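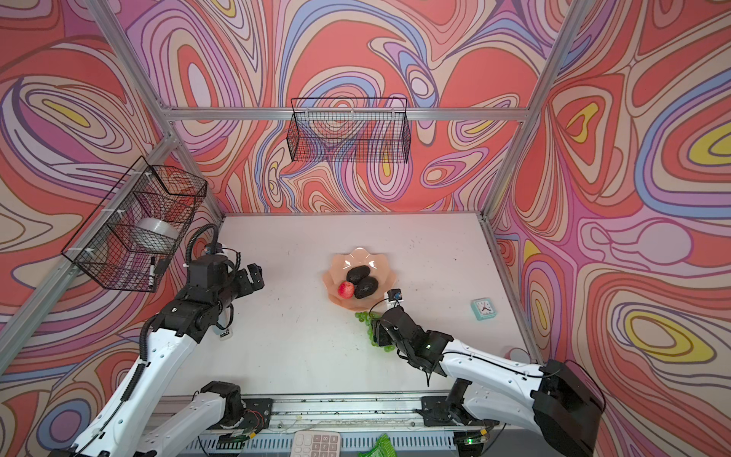 Re: Cestos de arame presos com abraçadeiras, aguentam?

florin_matei
Tenho um cesto preto de arame preso assim à barra de alumínio, com a fita-cola e um marcador lá dentro. Para coisas leves chega.

Barkia80
Eu não confiava. O plástico branco seca e parte. Os meus duraram 15 meses.

irina.mihaila
Depende do peso. Com 2 por canto nunca tive problemas - e já lá vão mais de 24 meses. Fruta é que não punha em cestos desses, marca toda. Prato na mesa, como os abacates e a maçã.

Barkia80
As uvas estão fora do prato.

florin_matei
O prato é pequeno. Lavam-se antes de comer.

jurnen
Voltando aos cestos: parafuso e porca em T, e fica o assunto arrumado. Discordo das abraçadeiras em qualquer caso.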